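Call for Participants: Working Group on Good Practice for Simulated Gripper Trials

Category: Calls & Vacancies / Robotics / Standards

Posted in March by the Matness Editorial Desk 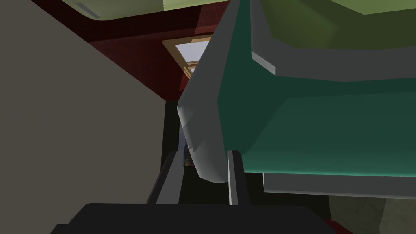 Simulated view from behind the gripper fingers, open, with a large green object ahead.

Matness is seeking participants for a working group that will test and revise its draft rules for gripper trials run in simulation. The draft covers scene setup, operator conduct, logging and the reporting of failed attempts. It was prepared with Fekano and Correia and has 55 clauses. Participants will apply the clauses to real trial records and report where the wording is unclear or cannot be followed.

Scope of work

Each participant reviews 200 trial records and runs a short set of trials from the shared scene library, which holds 249 indoor scenes. The main questions are:

– when a trial counts as started, and who or what may stop it
– how close the fingers may come to a fixed surface before the attempt is logged as a contact
– how to record an object that is partly hidden by the gripper or by furniture
– which scene settings must be published with the results

Clause 2 requires that simulated and physical results be reported in separate tables. This clause is not open for revision. All others are.

Who should apply

Applicants need working experience with robot arms or with a physics simulator. Test engineers, safety reviewers and teleoperators are all eligible. A degree is not required. Applicants must be able to write a clear defect note in English and keep to the record format. Staff of companies that sell grippers may apply but must declare this, and may not review records made with their own products.

Time and payment

The work takes six hours a week for two months. It is remote except for one meeting at the Lolo site, which starts at 9 a.m. and ends at 4 p.m. Travel is refunded on receipt. Reviewers are paid a fixed fee in two parts – half after the first batch of records, half after the final notes are accepted. A workstation able to run the simulator can be lent on request.

Data handling

Records stay on the Matness server. Local copies are not permitted, and screen captures may be used only in defect notes. Participants will be listed in the published rules unless they ask to be left out.

How to apply

Send a one-page summary of relevant work and one sample of technical writing through the Matness application form. State which part of the draft you would prefer to review. Incomplete applications will be returned once for correction. Places are assigned by experience and by coverage of the clauses.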